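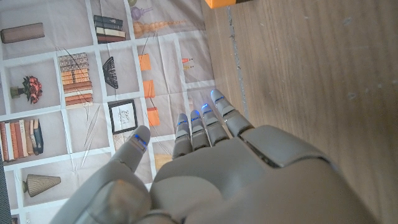
Printed shelf mat beside the wooden surface, with books and a purple glass bottle among the items shown.

The Printed Interiors Gallery

The Zaltley Collection of Domestic Furnishings holds 2,911 items relating to the decoration of ordinary homes. Among the less familiar of these are the printed mats and cloths that carry photographic pictures of furniture. This page introduces one such mat, which shows a white shelving unit divided into square compartments, each with a decorative object displayed in it. Notes on selected details follow, together with information on access and handling.

The mat has been catalogued under Printed Furnishings, Shelving, and may be requested by that heading. The entry was prepared by Sneha Dubey and last revised on 16 August 2024.

Details

The shelving
White dividers form a regular grid, and the compartments behind them are a light grey-beige. Pale open shelving of this kind is a frequent subject in the collection, where it appears on wall hangings, drawer papers and cupboard curtains.

Books
A small stack lies flat in its compartment. The covers are dark green, black and brown. Books laid flat are often used in furnishing displays for their colour, and visitors may wish to compare the arrangement with those in the Verbeke catalogues, held in the reading room.

The brown cylinder
The object in the upper left corner lies on its side. It resembles a rolled leather tube or a cylindrical box, and the catalogue records both readings. Correspondence on this point is welcome.

Purple glass
A long-necked bottle provides one of the stronger colours on the mat. A small, round, olive-coloured vessel is printed close by. Neither has been matched to a known maker.

The row of ornaments
Orange-brown ornaments, shaped like beads or gourds, run horizontally below the bottle. Similar strings appear in the Gilla bequest and are listed there under Hanging and Shelf Ornament.

Condition
The mat is creased and wrinkled. It has not been pressed or lined, and no treatment is planned before the next review of the printed holdings in November. It is classed as suitable for study on a flat surface.

Access and reproduction

Printed furnishings may be consulted by appointment in the Davolis Room, which is on the ground floor and has step-free entry. Requests should quote the heading given above and the title of the piece. Large items are laid out by staff before the visitor arrives. Pencils only are permitted at the tables, and bags must be left in the lockers provided.

A print catalogue of the collection, 80 pages with a colour section, is available from the front desk. Orders for reproductions should be made in writing to the Registrar. Please allow extra time for requests involving more than one item.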